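# Wandudent

A word list and audio set for learning kitchen and household terms in three languages. Maintained by Refugio Figueroa. Last full check: Jun 11, 2021.
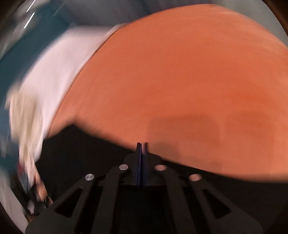 ## What's in it

- `words.csv` — 300 entries, one per row
- `audio/` — one clip per entry, mono, named by entry number
- `decks/` — the same entries split into 40 study decks
- `notes.md` — spelling choices and open problems

The three languages are English, Spanish and Portuguese. Spanish follows Mexican usage where countries differ. Portuguese is Brazilian.

## Columns

| Column | Meaning |
|---|---|
| `id` | Entry number, never reused |
| `en`, `es`, `pt` | The word or short phrase |
| `gender_es`, `gender_pt` | `m`, `f` or blank |
| `deck` | Deck number |
| `note` | Free text, often blank |

Plurals are listed only when they're irregular or when the plural is what people say ("tongs", "scissors"). Articles are left out of the word columns. Put them back from the gender columns if your flash card program needs them.

## Using the decks

Each deck is plain tab-separated text. Mirau imports them as they are. Eveo wants the header row removed first:

```
tail -n +2 decks/01.txt > 01_eveo.txt
```

Deck 11 is verbs only, so its gender columns are blank. Deck 13 has the regional words — skip it if you're a beginner.

## Known problems

- The clips for deck 13 are quieter than the rest. Turn them up or normalize them.
- "Bowl" has two Spanish entries and I'm still not happy with either.
- Some notes are in Spanish only.
- Accents break if you open `words.csv` in a spreadsheet without choosing UTF-8.

## Changes

The November version merged the old Nazarenko list, which had its own numbering. Old numbers are kept in `notes.md`. Duplicates were removed by hand, and a few near-duplicates were left in where the meanings differ.

## License

Text and audio are CC BY 4.0. Credit "Wandudent word list". Corrections are welcome as issues — please give the entry number and where you've heard the word used.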